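整理抽屉这件事拖到二月才动手。书桌右边那个抽屉,平时什么都往里塞,今天全倒出来了。

先定个规矩:8个月没碰过的,一律不放回去。过期的感冒药、没水的笔、Wadham 那家店的会员卡,都清掉了。卡里还剩5块钱,不要了。

下午三点开始弄的,以为半小时能完,结果光是把说明书和保修卡分开就花了很久。Stockdale 台灯的保修卡居然还在,灯早就不在了。

桌上铺了块格子布,小东西放上面不会滚,也不刮桌面。收完一抖,灰直接进垃圾桶。

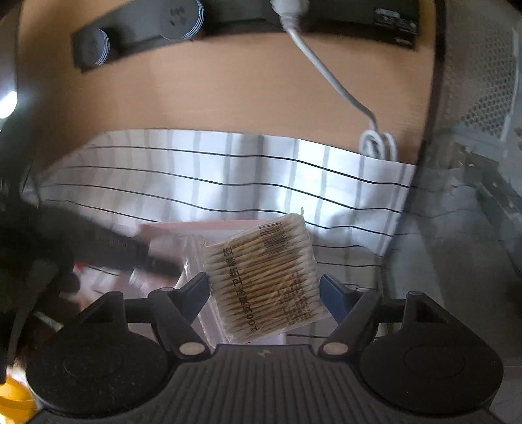 **Clerkari**

棉签是100支一包的双头木棒款。我平时擦键盘缝、擦耳机网都用它,比纸巾好使,所以归到"清洁"那一格,没放卫生间。

包装袋先不拆。以前买过一次散装的,拆开倒进杯子里,放久了全是灰,最后扔了大半。现在都是用完一包再开一包,开了口的拿夹子夹上。

抽屉里现在分3格:清洁、文具、线材。隔板是 Utham 的,长度可以自己掰,掰的时候用力要均匀,我掰坏了一条。

线材那格最难收。每根线绕好以后用魔术贴扎住,贴一小条纸胶带写上是干什么的。认不出用途的先装一个袋子,放到夏天,还没人找就处理掉。

有人问透明袋子要不要留。我的做法是卡片、备用螺丝这类扁的小的装进去,立着放,找的时候一眼能看到。皱得厉害的就不留了。

补充一下,电池没有放进这个抽屉。新旧混在一起分不清,单独拿了个盒子装,旧的攒够5节拿去楼下回收。

晚上把格子布洗了,晾在阳台。下一个弄厨房那个放杂物的抽屉,估计比这个乱,弄完再接着发。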